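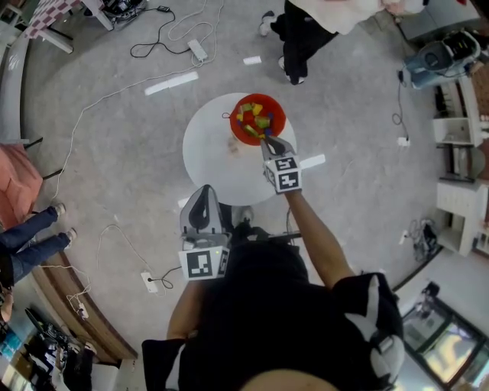
Page last changed: Sunday, 21:40

Starkby notebook, bowl picking, two-handed

Continuing with the small blocks in the red bowl. Question for this block of work is still the one left over from December: does the policy fail at the rim because it can't see the blocks, or because the demonstrations teach it a bad approach? Zulley (the policy, current branch) gets the right finger pair over the bowl nearly every time and then stalls or closes on nothing.

Setup as before. Round white table, one operator with both grippers, right hand picks, left hand stays low near the table edge until the handover. Marker housings on. Operator wears the backpack, cables go to the body. Clocks synced from the Ogola script before the first take and again after the break.

Collected 38 demonstrations. Dropped two: one where the right gripper track jumped during the reach, one where the operator talked to someone and held still over the bowl long enough to confuse the segmenter. Both are kept in the reject folder with the reason in the file name. Please keep doing this, the old rejects have no reasons and are useless.

Tracking. The jump looks like the same thing we had before: housing rotates during the reach, one face goes out of view, the solver picks the mirrored pose for a few samples and then recovers. Brekance filter catches it if the velocity limit is on. It was off. It is on now in the shared config. Do not turn it off to get smoother plots.

Approach angle. I sorted the kept takes by finger tilt at the moment the fingertips pass the rim. Most operators' takes come in close to vertical. The tilted ones are mainly from the end of the session, when the blocks left are against the bowl wall. So the policy sees tilt only together with a nearly empty bowl, and has no reason to tilt when the bowl is full. This fits the stalls: they happen with a full bowl and a block against the wall.
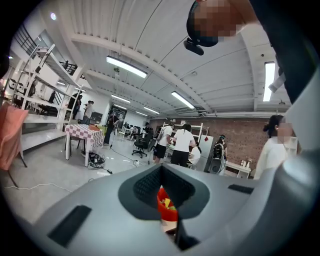
View from a gripper camera, bowl contents just visible through the opening.

Occlusion. The gripper body takes up a lot of the wrist view, and what shows of the blocks through the opening is small. Masked the rest of the view and retrained on the same takes. Result is almost the same success at the rim as with the full view, so the room behind is not helping there. It does hurt to mask during the transfer, where the policy seems to use the background to know which way it is facing. Mask by phase, then, or leave it alone. I would leave it alone until the angle question is settled.

Note on the comparison: both runs used the same seed and the same held-out takes. That is one seed. Not a result yet.

Evaluation took longer than planned. The replay viewer drops the left stream if the right one starts first. Workaround is to open left, wait for the timestamp, open right. Bug is filed under Ogola, low priority, I have raised it.

To do
– collect tilted approaches with a full bowl, blocks pushed to the wall by hand before each take
– refill after every pick for this set, do not let the bowl run down
– repeat masked and unmasked with two more seeds
– write the velocity limit into the take header so we can see afterwards whether it was on
– check finger pad wear on the right gripper; closing width at zero has drifted a little against the left

Open: if the new set fixes the stalls, the old takes can stay in the mix. If it does not, I want to try the bowl with a lower rim before touching the network.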